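Healing claims at Rornach retreat centre still short on paperwork

A retreat centre that says guests have been cured of back pain, insomnia and in one case deafness has released its long-promised testimony report, and it answers fewer questions than its organisers seem to think.

The Rornach centre, run by the Szilágyi Fellowship, put out the 88-page document in December. It gathers written accounts from people who attended its prayer weekends over the past two years. According to the fellowship, 602 guests were asked to fill in a form before going home and 205 of them reported "a physical or spiritual change they could not explain."

That leaves the majority who either reported nothing or didn't hand the form back. The report doesn't say how many fall into each group, and a spokesperson for the fellowship said the centre had not kept a separate tally.

The forms were filled in on the last afternoon of each stay, usually within an hour of the closing service. There was no second form a month later, or six months later. Anyone whose sore knee came back on the drive home would still be counted among the changed.

Medical records are another gap. The fellowship has spoken for some time of "doctor-confirmed" healings, and the phrase appears on its website and in the brochure for next year's program. The report mentions doctors four times. In three of those places a guest says a doctor was surprised. In the fourth, a guest says she intends to see one. No letters, test results or scans are reproduced, and the fellowship said privacy rules prevented it from sharing any. It did not say whether guests had been asked for permission.

The deafness case, which filled the hall at Mukside when it was first talked about from the front, gets a page and a half. The guest describes hearing birds clearly on the second morning. Further down, the same guest says the trouble had come and gone for years, and had been worse than usual that winter after a head cold. The report offers no comment on this.

Several churches in the district have kept their distance. One Mukside congregation that used to send a group each season said it would wait for "something we could show a sceptical relative." Another said it had no quarrel with prayer for the sick and held such services itself, but did not advertise results.

The fellowship rejects the idea that it is advertising anything. In a written reply it said testimony was a biblical practice, that guests spoke freely, and that faith "was never meant to be measured on a chart." Readers may wonder why, in that case, the figures are printed in bold on the front cover.

There is also the matter of cost. A prayer weekend is now priced at $80 a night, meals included, with a further offering invited at the closing service. The fellowship says the money goes to upkeep and to its sister house at Kondodier, which is due to open to guests next year. Accounts for the sister house have not been published. The fellowship said they would be available once the building work was finished and gave no date.

A second volume of testimonies is planned. Asked whether it would include follow-up interviews, the fellowship said it was praying about the format.

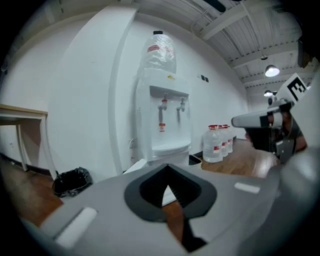 A bottled water dispenser.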